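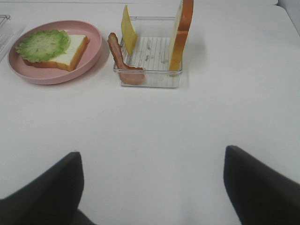
Fletcher Rakena has cooked lunch for other people's workers during most of his adult life, and when I asked him what he learned from it, he answered first with the word "noise." He meant the noise in the room when people eat. He can tell from the kitchen, he says, if a lunch is going well. We spoke for a long time about rooms, chairs and doors before we came to food at all. Even the table was for him a question of order. He prefers what one sees on this white one, the food and the containers placed along the far side, and he told me he had arguments with three different managers about it. "They want everything in the middle, like at a wedding. Then the arms are crossing and somebody has a sleeve in the salad."

He started at Celex, in Jedcombe, when the company still had its own canteen. There were 170 workers in the main building and one hot dish each day. If you did not like it, there was soup. "I was twenty-two and I thought I would change everything," he said. "I made a lentil dish with lemon. They sent it back, very politely. One man wrote a letter." He still has the letter, and he is a little proud of it, I think. The man did not complain about the taste. He complained that lunch was the only hour of the day when he did not want to be surprised.

I asked if he agreed with this man.

"Now, yes. Then I was angry for a week."

After the letter he began to sit in the dining room in the afternoons and ask people what their mothers had cooked. From these talks came the dishes that he made for the next 9 years: bean stew, cabbage rolls, a fish pie on rainy days. The rain was a rule of his own. He looked out of the window at seven in the morning and decided.

In those years the canteen was also the place where news was passed on. Fletcher remembers that the drivers sat near the door, because their break was shorter, and the people from accounting always took the long table by the radiator. When a new person came, you could see by the second week where he belonged. "I did not like that part so much," he said. "Some people never got a table. They ate fast and they went out to walk."

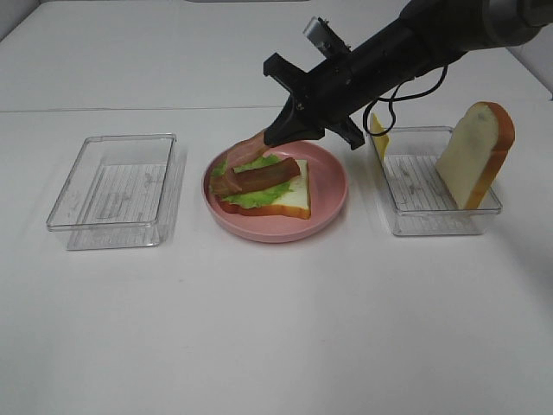 For these people he made one change that he still speaks about with warmth. He asked the company to buy seven small round tables and put them between the long ones. At a round table, he explained to me, there is no end where a person can be left sitting alone. The tables arrived in July, when half of the staff was on vacation, and when the others came home they found the room already different. There was some grumbling. The accounting people kept their radiator.

Then the canteen was closed. Celex gave the workers vouchers, and Fletcher moved to Marwat, a bigger kitchen which delivered 200 meals a day to offices he never visited. He describes this period with few words. The pay was better and the hours were regular. "But I didn't hear them eat," he said. I asked what he missed exactly, and he was quiet for a moment and then spoke about spoons.

Today he works in the school at Plilelar, where the children eat in two groups and the older ones help to carry the water. He finds children more honest than office workers, but also more conservative. The lentil dish with lemon is on the menu again. He calls it yellow soup, and he has made it thinner.

I wanted to know if he cooks at home. He does, but not at noon. At noon on his free days he takes bread and cheese and eats it on the back step, with the radio on in the kitchen behind him. His wife has offered many times to eat with him. "She is welcome," he said. "She only must not ask me how it is."

Before I left, he showed me the letter. It is written on squared paper in blue ink, folded twice, and the last line asks when the fish pie will be made again.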